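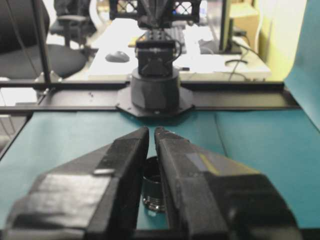 A pair of gripper fingers positioned around a small dark cylinder on a teal work surface, with a second arm on the rail beyond.

Technology > Robotics > Features

Filed under: Machines at work

We use cookies to remember your settings and measure traffic. Manage preferences.

Can a robot put the lid back on?

Dec 14, 2022

Keegan Perron has a list taped inside a cupboard door at Pellmont, the small automation firm where he runs testing. It names 70 jobs that people do at home or on a packing bench without much thought. Fold a tea towel. Empty the cutlery basket. Take the cap off a jar and put it back.

Pellmont's arms can do some of them. Most they can do only on a good day.

The firm spent the winter on small upright objects: caps, cups, spice tins. Perron's team logged 2122 attempts at picking one up, turning it and setting it down, and counted 1171 as clean. A dropped part was a fail, and so was anything that needed a hand from a person.

“My kids would get sacked for those numbers,” he says. “But last July we couldn't get through a morning without stopping the arm.”

Closing on the object is the part visitors want to watch. Sabina Liyanage, who writes the control software, says it's also where the trouble starts. The fingers come in from both sides and block the view of whatever sits between them. If one touches early, the object tips. Grip too hard and a thin plastic rim goes out of round, and then the thread won't catch.

A second arm helps with jobs that need something held steady. It also doubles the cost and gives the first one something to run into.

Factories have an easier time of it. Silviu Moldovan manages the filling line at Ackermann, a cleaning products maker, where a dedicated machine has capped bottles for years. It handles one bottle in 2 sizes and nothing else.

“If I change the cap, I call the fitter,” he says. “If your arm can learn a new cap over lunch, I'll buy it. I haven't seen one do that yet.”

Hulero, which plans to lease kitchen robots to aged care homes, has put its trial back a year. Its programme lead, Ermanno Amato, says wiping benches and carrying trays went well enough. Opening medicine bottles did not, and the homes had asked for that first.

Perron expects sorting and tray loading to reach small workshops before anything useful reaches a kitchen. His team moves on to zips and buckles next — he isn't looking forward to the zips.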